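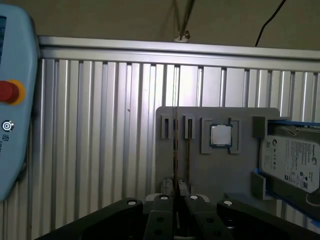

# Perguntas frequentes: pilha de software da célula de montagem de desktops

Mantido por Seung-woo Ma e Halvard Haugland. Última revisão: 30 de julho de 2026.

### Em que processo corre o planeador?

O `cerkano` corre num processo próprio, um por braço. A coordenação entre os dois braços é feita pelo `trurkon`, que reserva volumes sobre a caixa do computador e só liberta a trajetória quando o volume pedido está livre. Se o `trurkon` cair, os planeadores terminam o segmento em curso e param.

### Qual é a frequência do ciclo de controlo?

O ciclo de impedância corre a 400 Hz. A perceção é assíncrona e não entra no ciclo; o controlador usa sempre a última pose publicada, com carimbo temporal. Poses com mais de 40 ms são rejeitadas durante a aproximação final.

### Porque é que a deteção do socket falha com a tampa de retenção aberta?

O modelo antigo foi treinado só com a tampa fechada. Desde fevereiro, o `fummont` usa duas classes separadas (`socket_open` e `socket_closed`) e estima a pose a partir da área de contacto, sem usar o metal da tampa. Confirme que o ficheiro de pesos corresponde à versão do esquema de classes; se não corresponder, o nó arranca na mesma e devolve confiança zero.

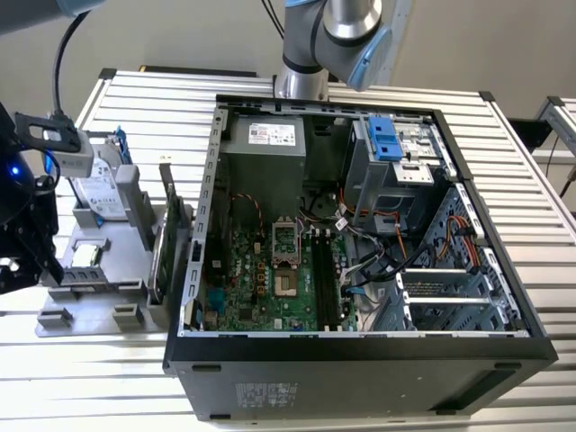
O mesmo sintoma aparece quando a região de interesse ficou configurada para uma caixa na vertical. Com a caixa deitada, carregue `roi_tower_flat.yaml` antes de iniciar a deteção.

### Os reflexos da mesa de alumínio afetam a nuvem de pontos?

Sim. Os perfis produzem faixas de pontos espúrios abaixo do plano da mesa. O filtro `plane_clip` remove-as, desde que o plano tenha sido ajustado depois da última calibração extrínseca. Não aumente o limiar do filtro para compensar uma calibração má: perdem-se os blocos baixos do suporte de peças.

### Como se define a pose de preensão de um módulo de memória?

No referencial do módulo, com origem no centro da aresta de contactos. O `cerkano` gera candidatas e descarta as que colidem com as travas do slot na pose de inserção. A preensão é escolhida em função da inserção, pelo que pode não ser a mais curta a partir do suporte.

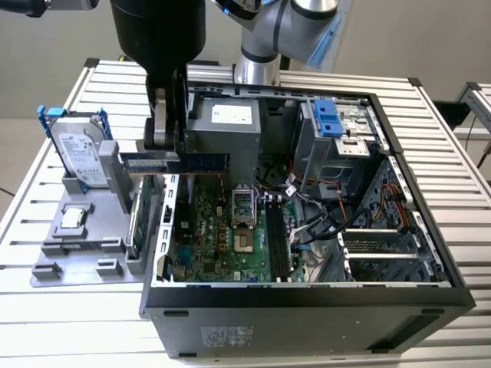

*Módulo de memória na pinça, acima do rebordo da caixa; os dois slots DIMM estão vazios.*

### O que faz a rotina de inserção quando a força excede o limite?

Recua ao longo do eixo de inserção, atualiza a estimativa lateral e repete, até 3 tentativas. Depois disso devolve `INSERT_ABORT` e mantém o módulo na pinça. Não há devolução automática ao suporte; tem de ser chamada pela árvore de comportamento.

### Que taxa de sucesso devo esperar em simulação?

No cenário `ram_nominal`, 98 % das inserções. Valores inferiores indicam normalmente um modelo de atrito desatualizado. Este número não se transfere para a célula real.

### Onde ficam os registos?

Em `/var/log/kristiansen/`, uma pasta por execução. O `kristiansen` grava estados articulares, forças e decisões do planeador. As imagens só são gravadas com `--record-rgb`.

### Posso alterar parâmetros com a célula em execução?

Os de perceção, sim. Os de controlo ficam bloqueados enquanto o braço estiver em modo ativo, e a chamada devolve `PARAM_LOCKED`.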